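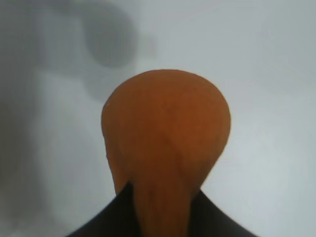 From the fruit table

The fruit table is back in the hall kitchen from September, at the same time as before, four o'clock until the last of it goes. Pilar Paredes has handed the running of it to Marichka Melnychuk, who did most of the Saturday-style heavy lifting last year anyway and knows where the keys are kept. Pilar will still do the ordering until Christmas.

We will be buying from Zilwood again. The price per crate has gone up by 2 pounds, so we have put a little on the bags and left single fruit as it was. Roughly 50 households took something home each time last winter, and we have ordered on that basis.

Several people asked about the knobbly oranges. Some citrus has a raised, wrinkled neck where the stalk joins, and a lot of it was left behind last year by people who thought it had gone wrong. It hasn't. A neck usually means a thicker, looser skin that comes away easily, and you can start peeling from there with your thumb. What you do want to look out for is a soft patch that gives when you press it, or any grey or green bloom near the stalk. Put those to one side and tell whoever is on the table.

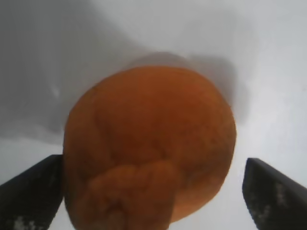
A lumpy end is no reason to leave one behind.

Weight is a better guide than looks. Pick up two of the same size and take the heavier one, as it will have more juice in it. A very light fruit with a baggy skin is often dry inside, though it will still do for zest if the skin is sound and you wash it well.

At home, citrus keeps for about a week in a cool room and a good deal longer in the bottom of the fridge. Don't tie it up in a plastic bag. Sânziana Ciobanu keeps hers in an open basket on the worktop and turns them over every couple of days, which stops the undersides going soft.

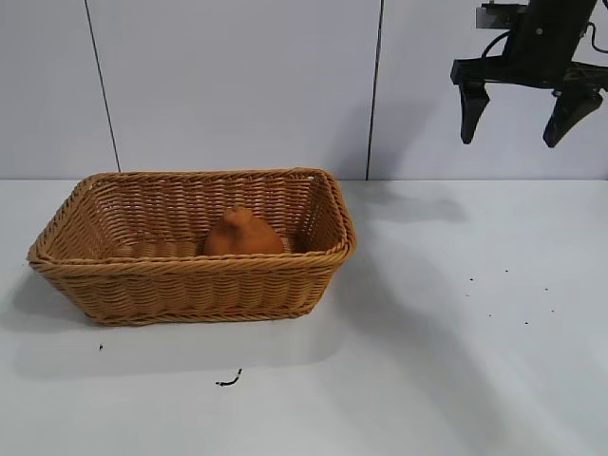

Wicker is fine for this as long as it is shaken out now and then, and wiped with a damp cloth if anything has leaked. Let it dry fully before you fill it again. We could do with more baskets for the table itself, shallow ones if possible, as fruit at the bottom of a deep one gets squashed. Please leave any you can spare in the kitchen with your name on the base if you want it back.

Fermín Quiroga's marmalade recipe is pinned up by the hatch. Jars are wanted too, with lids, any size. Zulema Barrientos is collecting them.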